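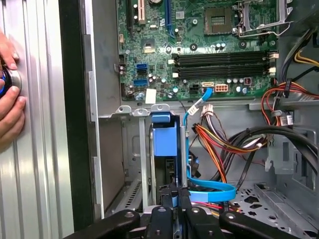
Opening up a desktop tower at our bench, with the gripper fingers at the drive cage.

About Himow

By Stela Filip
18th October

Himow is a small company that works on one question: can a machine do the chores of a repair bench yet? We take old desktop computers, open them, clean them, take out the parts which are still useful and sort them. People have done this work by hand for a long time. We are trying to find out how much of it a robot can share.

The short answer today is "some of it, with a person near." I write this first, since many visitors come to us after seeing films of robots folding shirts, and they expect that a computer must be easier than a shirt. In some ways it is. A case does not change its shape when you lift it. The screws are where the maker put them. But a computer is also full of cables, and a cable is closer to the shirt.

A drive in its cage is a good example of the difficulty. A person pushes the cable to one side with the back of the finger and does not even notice doing so. For a gripper this is a separate task, with its own ways to fail. It must decide which cable is in the way, how hard it may be pushed, and if it will come back again when released.

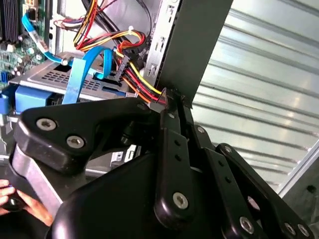

WHAT WE DO

Our main project has the name Olov. It covers bench work on desktop towers: drives, memory, cables and side panels. In September we wrote down the result of 1,094 attempts at single steps, each one marked as finished, finished with help, or stopped. We keep the stopped ones with the same care as the others, and we read them more often.

The second project, Plundis, is about the house. It deals with putting things back in drawers and on shelves. It is younger than Olov and slower, and I must say that a kitchen drawer is still a hard place for us. Every family fills it in a different way.

Both projects follow the same rule. A person works together with the machine and can put a hand in at any step. We do not plan to remove this person from the bench. When a customer asks us for a room where the robots work alone in the night, we tell them we cannot offer it, and we recommend that they ask again in some years.

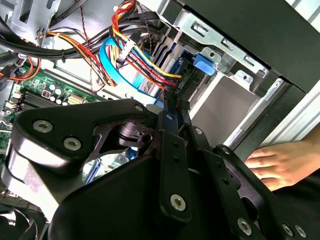
What we can offer already is more modest. For a workshop which receives many computers of the same model, we can study the steps and say which ones are worth to give to a machine and which ones are not. Our first report of this kind was made for the Dela Peña workshop, and it was 40 pages long. More than half of it explained what should stay with the people. They were a little surprised, but they have used it to plan their new benches.

We are also glad to receive old towers, complete or with parts missing. Please remove your private data before you send them. Mixed models are welcome, because we need variety more than we need good condition.

If you want to visit the bench, write to us first and say what kind of work you have in mind. We answer all letters, sometimes slowly.

Recent items
Why cables are harder than screws
Plundis: first notes from the kitchen drawer
How we mark a stopped attempt
Sending us your old towers
Working next to the machine: our bench rules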